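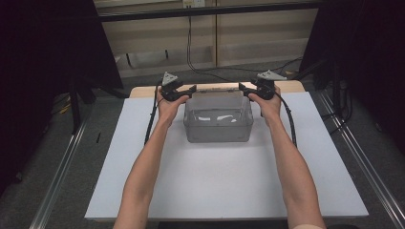 3.2 Containers

Storage boxes were chosen for the second part of the study after the household interviews, in which clear and tinted plastic came up more often than any other material. People kept sewing things, chargers, medicine and receipts in them. Several said they liked being able to check the contents without taking the box down from the shelf. Muñoz and Inga (in the August round) had already noted that this habit depends on how dark the plastic is, and we kept to lightly tinted gray for that reason.

We treat the open box and the lidded box as separate cases. An open box can be lifted by its walls and filled from any side. A hinged lid changes both. It takes up room behind the box when it is tipped back, and when it is only partly raised it covers some of the space a person would reach through. Figure 2 shows a lid in this middle position.
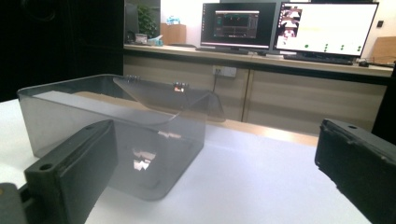 Figure 2. Translucent gray box with a clear hinged lid, partly open. Two small metal hinges join the lid to the rear wall.

Of the 25 households visited, 18 owned at least one box with an attached lid. In 14 of these the lid was left open or half open during the visit. Condori coded the lid position from her field notes, and Guzmán coded it a second time without seeing her results. They disagreed on two boxes, both of which had lids resting on overfilled contents; we counted these as half open.

Wall thickness was not recorded. Thin walls bend when a full box is picked up by the rim, and some owners mentioned carrying theirs from underneath, but we did not ask everyone about this. Boxes with loose lids that lift off completely are covered in Section 3.3.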